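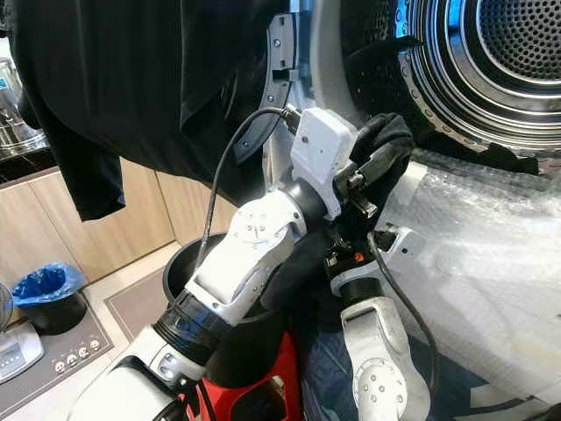 건조기 앞, 검은 옷감.

4월, 오후 2시 40분. 건조 후 수축·보풀 비교, 어두운색 의류 묶음.

장소는 Rorbridge 주방 겸 세탁 구역. 조리대 쪽 콘센트는 전기레인지와 회로가 겹쳐 건조기와 동시에 쓰지 않기로 함. 지난번 차단기가 떨어진 뒤 정한 규칙이고 아직 유효.

묶음 조건
건조 전 무게 3,000 g, 탈수 600 rpm. 세제는 Drulen 액상, 유연제 없음. 검은색과 남색만 넣고 수건은 제외. 수건을 섞은 회차는 흰 보풀이 검은 면에 붙어서 보풀 무게를 못 쓰게 됨. 그 회차 값은 표에서 지우지 말고 비고란에 표시만 할 것.

절차
1. 필터를 비우고 빈 필터 무게를 잰다.
2. 셔츠는 단추를 풀고 소매를 편 상태로 넣는다. 소매가 몸판 안으로 말리면 겨드랑이 쪽이 늦게 마른다.
3. 저온 코스. 종료음이 나면 문을 바로 열고 5분 안에 꺼낸다.
4. 한 벌씩 꺼내 어깨선을 잡고 턴 다음 건다. 뭉친 채로 쌓지 않는다.
5. 기준점 사이 길이는 걸어 둔 뒤 30분이 지나서 잰다. 꺼낸 직후 값은 편차가 커서 기록하지 않음.

측정 메모
셔츠 기준 길이(목뒤 점에서 밑단까지)는 건조 전 804 mm. 건조 후 값은 측정표에 따로 적는다. 줄자는 Furitska 것으로 통일. 천 줄자는 늘어나 있어서 폐기함. 기준점 표시는 검은 천에 초크가 잘 안 보이므로 흰 실로 한 땀씩 뜬다. 매듭은 안쪽.

보풀
필터에서 걷은 것은 봉투에 넣고 회차 번호를 쓴다. 문 고무 패킹 안쪽에 낀 것도 같이 걷어야 함. 앞 두 회차는 패킹을 빼먹어서 값이 낮게 나왔을 가능성이 있다. 쓰레기통에 털어 버리지 말 것.

문제점
어두운 옷은 드럼 안쪽 벽에 붙어 있으면 눈에 잘 안 띈다. 양말 한 짝이 다음 회차로 넘어간 적이 있음. 문 닫기 전에 손전등으로 드럼 위쪽까지 확인. 검은 면 셔츠와 검은 혼방 셔츠도 구분이 어려우니 라벨 옆에 실 색으로 표시하는 안을 검토 중(면 빨강, 혼방 노랑).

예산
Nwankwo 습도계 교체 견적은 배송비 4,000원 별도. 현재 것은 영점이 밀려 있어 상대 비교에만 사용.

다음 회차
같은 조건에서 탈수 회전수만 올린다. 필터와 패킹 보풀은 봉투를 나눠서 잴 것. 측정표에 패킹 열 추가.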